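Cerus: The Complete Series (Collector's Box)
Product code 1333

I've been nagging our supplier about this one since January, and it's finally on the shelf! If you missed Cerus first time round, it's a slow, odd little anime about a lighthouse keeper called Numar who is convinced the sea is lying to him. I adored it. My other half fell asleep in episode two, so do try the trailer first.

You get all the episodes on 6 discs, the original audio with English subtitles, and a 616-page art book that weighs more than my cat. The Karaca arc is the high point for me – the storm episode still makes me well up – though the Prustitz flashbacks drag a bit and I won't pretend they don't.

The box is sturdy card with a slip lid. Corners can get knocked in the post, so I double wrap every copy. No dub on this release, sorry.

Region B only. Usually sent within nine days. Page updated 2023-07-20.

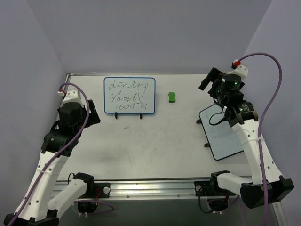
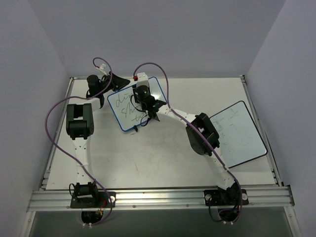

Blue-framed whiteboard with three lines of handwriting, both views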